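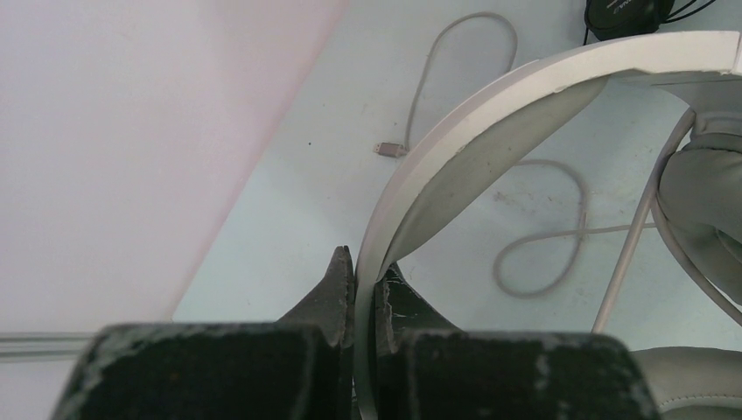
Weißer Kopfhörer mit grauem Polster, dahinter das dünne Kabel auf dem hellblauen Tisch.

Kopfhörer mit Kabel reinigen und richtig weglegen

Mein Kopfhörer ist jeden Tag einige Stunden in Gebrauch, und im Februar habe ich bemerkt, dass die Polster schon klebrig waren. Seitdem mache ich alle 3 Wochen die folgende Reinigung. Sie dauert nicht lange und man braucht fast nichts dazu.

Was Sie brauchen:
zwei weiche Tücher ohne Fusseln
500 ml lauwarmes Wasser mit einem Tropfen Spülmittel
einige Wattestäbchen
ein Klettband für das Kabel

1. Ziehen Sie zuerst den Stecker aus dem Gerät. Legen Sie den Kopfhörer auf einen glatten Tisch und das Kabel in weiten Bögen daneben, ohne Knoten.

2. Tauchen Sie ein Tuch ins Wasser und drücken Sie es sehr gut aus. Wischen Sie damit den Bügel von außen ab, danach das Polster an der Innenseite. Dort sammelt sich das meiste Fett von den Haaren.

3. Schieben Sie den Bügel ganz auseinander. Die Metallstange der Verstellung wische ich nur mit dem trockenen Tuch ab - es soll kein Wasser in die Führung laufen.

4. Die Ohrpolster reinigen Sie mit wenig Druck, immer im Kreis. Für die Naht nehmen Sie ein Wattestäbchen. Alkohol benutze ich hier nicht, die Oberfläche kann davon rissig werden.

5. Das Kabel ziehen Sie langsam durch das feuchte Tuch, vom Kopfhörer bis kurz vor den Stecker. Den Stecker selbst nur trocken abreiben.

6. Lassen Sie alles eine Stunde an der Luft liegen, nicht auf der Heizung.

Zum Weglegen wickle ich das Kabel locker in Schlaufen, so groß wie eine Hand, und mache das Klettband darum. Bitte nicht fest um den Bügel wickeln - bei meinem alten Kopfhörer ist das Kabel genau so gebrochen.

Letzte Änderung: 3. Juli 2020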